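ROB 140: Applied Automation
Daltcombe Technical College
Handout 6: Evaluating a low-cost arm kit (Melo)
Instructor: Paloma Montoya

Reading before lab: Sotivine assembly guide, the calibration chapter. Bring your notes from Handout 5 on repeatability.

1. What is being reviewed

The Melo is a desktop arm kit sold by Sotivine for $899. The price covers the printed parts, servos, driver board, wrist camera and gripper. It does not cover a computer. The assembly guide runs 52 pages. Most groups in earlier terms needed two lab periods to build it and part of a third to calibrate it.

The review question for this unit is narrow. Would you recommend this kit to a small school that wants students to run pick-and-place tasks on a table? You will write a one-page recommendation and back it up with your own measurements.

2. The task

We use a vinyl chessboard as the work surface. The squares give a ready-made grid, the ranks and files are printed in the margins, and the pieces have different heights and head shapes. The rules of chess do not matter here. A trial is one move of one piece from a named square to another named square.
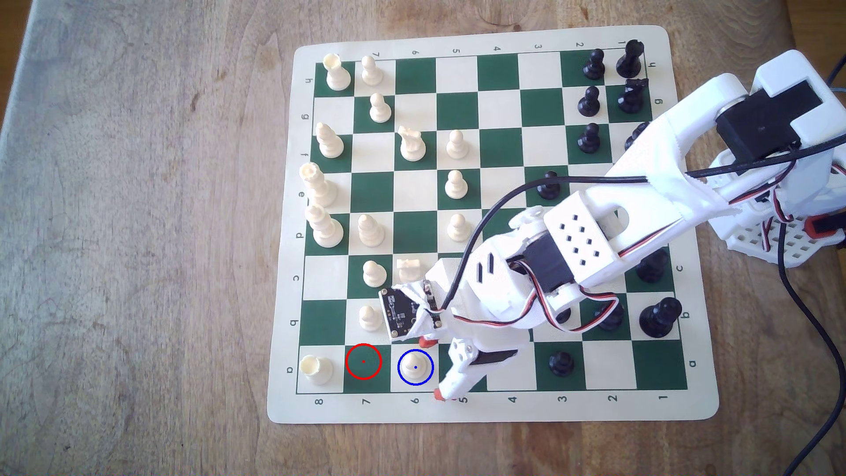
Figure 1. Arm over the board. Blue circle: a white pawn. Red circle: the empty square next to it.

Read the board labels before you write anything down. In Figure 1 the rank numbers run 8 to 1 from left to right, so a square that looks like "bottom row" to you is on the a-file. Every year a few groups log a full set of trials with rank and file swapped. Write the square name, never "left" or "right."

Points to check on the arm:

- Servo wires. They loop around the joints. Move each joint by hand through its range with the power off and confirm that no wire pulls tight.
- Wrist camera. It is taped on and faces down. If the tape lifts, the calibration is void and you start over.
- Base. It must not shift during a set. Mark its outline on the table with pencil.
- Fingertips. They are rubber. Wipe them before each set.

3. Gripping

The two fingers close from the sides. Tall pieces can be gripped at several heights. Pawns leave less room, and a neighbor on the next square leaves less again. When you plan a set, include at least one pickup with an occupied square beside it.
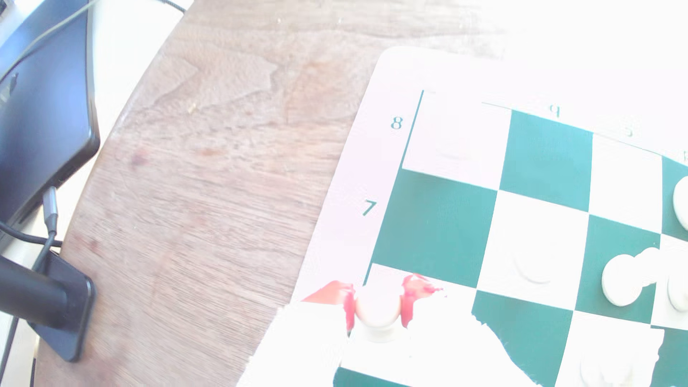 Figure 2. A white piece between the two fingertips, over the third row in from the rank 8 edge.

Score each trial as follows:

2 points: piece upright, base fully inside the target square
1 point: piece upright, base over a line
0 points: piece tipped, dropped or never picked up

If the arm touches any other piece, write it down separately. It does not change the score, but it belongs in your recommendation.

Run the set at the default speed setting, which is 700 in the control software. Do not raise it until you have a complete set on paper. Groups that want extra data may repeat the set at a lower speed.

4. Lighting and contrast

White pieces on white squares are the hard case. In strong light the edge of the base fades into the square, and any method that depends on finding that edge will suffer. Green squares are easier. Compare the piece on a7 with the ones farther right.

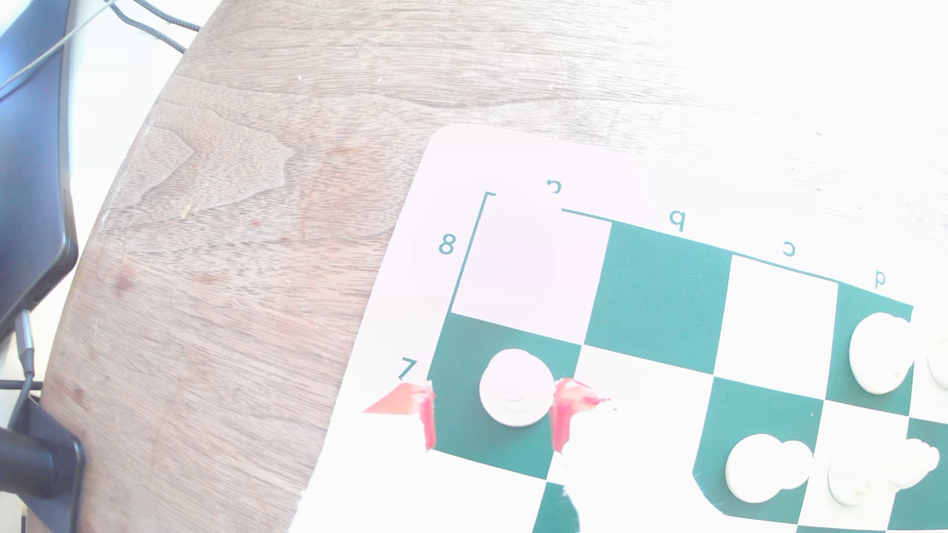 5. What to hand in

One page, typed. Attach the trial sheet. Your page should state:

- the mean score for the set, with the number of trials
- the score on green squares and on white squares, listed separately
- time spent on calibration
- any part that came loose or had to be replaced
- your recommendation, yes or no, with the condition that would change it

Kits are signed out from the Schumacher Hall equipment room and must be back on the shelf at the end of lab. Return the power supply in the same box. The recommendation is due in April, at the start of the first lab of the month.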